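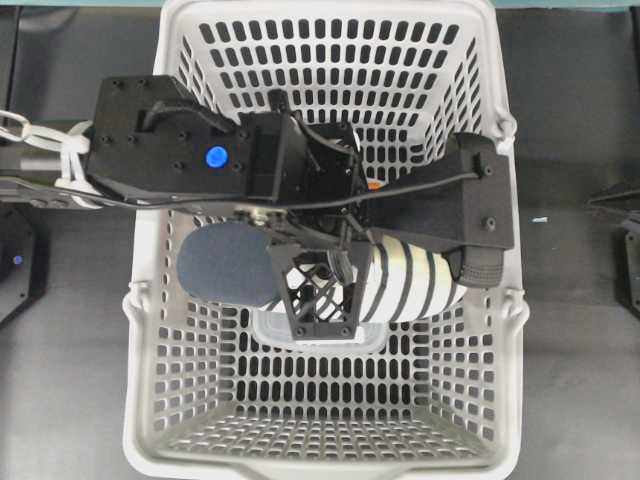

4. Recording basket episodes

Read section 3 first if you haven't zeroed the arm today. Everything below assumes the arm is homed, the recorder is running and you have a task sheet open. Last changed March 9, 2018, by Elvira Huanca. Older printouts — bin them, the step order was different.

4.1 Before you start

1. Basket on the dark table, long side running away from the arm base. Handles folded down or off. If a handle swings up into view mid-episode, that episode is gone.

2. Clear the table on both sides of the basket. Fixed hardware stays where it is. Loose mugs, tape, phones, go.

3. Check the cables. The white bundle should be tied to the arm link and not hanging. The thin black cable to the right finger crosses over the basket so it needs slack, but not so much that it dips into the opening. Run the arm to full reach once by hand and watch it.

4. Look at the rubber pad on the finger. Ribs worn flat = swap it. Spares are in the drawer marked Mudetov.

5. Wrist view open on the monitor. Rim of the basket should be visible top to bottom. If it isn't, move the basket, don't move the camera.

CAUTION: Never put your hand in the basket while the arm is live. Pause first, wait for the arm to settle, then reach in. This includes "just nudging" an item.

4.2 Loading the basket

1. Take the items on the task sheet, nothing else. Put them in by hand, one at a time.

2. Vary it. Lying flat, across, along the side wall, one partly on top of another. A round item over a clear plastic lid or tray is a good one, we are short on those.

3. Clear and whitish plastics are hard to see against the light gray slots. Leave them hard. Do not put colored tape on them to help.

4. Save the start picture before the first move. The recorder will let you skip this. Don't.

Note: thin items can poke through the slots and catch on the way up. If that happens, keep recording, mark it "snag" and finish normaly. Snags are useful.

4.3 Recording a pick

1. Press start. Wait for the tone. Anything before the tone is dropped.

2. Bring the gripper in over the rim, fingers open. Slow near the rim, normal speed inside.

3. Line the fingers up with the item. Long items: close on the body if you can get both fingers down beside it. If you can't, closing on the ends is fine.

4. Soft ends (foam, fabric, anything that squashes) — close in small steps. Stop when the item stops shifting. Don't squeeze to be sure.

5. Hold still for one second after closing. The training code looks for that pause to mark the grasp. No pause, no label.

6. Lift straight up until clear of the rim. Then across to the drop area and release.

7. Press stop. Mark it good, snag, slip or discard.

Note: a slip is NOT a discard. If you drop it and get it on the second try, leave the whole thing in and mark slip. Discard is for wrong item, hand in view, recorder hiccup, or arm stopped by the button.

CAUTION: Do not drag an item up the side wall. The finger frame has small screws along the lower edge and they catch in the slots. Amado Dalisay has replaced two finger frames this way and would like not to do a third.

4.4 How many

Target for the Samonte set is 3000 good episodes. Count at last sync was 2263. Snags and slips are kept but don't count toward it.

Change operator after 184 episodes or when you start rushing, whichever is first. Rushed picks all look the same and the model picks that up fast — we had one batch where it learned to come in from the left every single time.

4.5 End of session

1. Park the arm outside the basket, fingers open.

2. Sync to Kustora. Wait for the green line, then close the recorder. Closing first loses the labels but keeps the video, so someone gets to label it all over agian. Usually Leonora Galang.

3. Spot check 7 episodes from your session. Play to the end. Tone, pause, lift, release, all there? If two or more are bad tell Noel Evangelista before the next person starts.

4. Empty the basket, items back to the shelf.

4.6 Quick fixes

Finger reads zero when closed: black cable loose at the finger plate. Pause, power down, reseat it.

Tone doesn't play: recorder is still on the old session. Start a new one.

Arm jerks on start: not homed. Back to section 3.

Labels shifted by one: you pressed stop twice. Write down the episode number and send it to Rommel Salazar, don't try to fix it yourself.

Next: 5. Two-basket transfers (Costero set, not open until April)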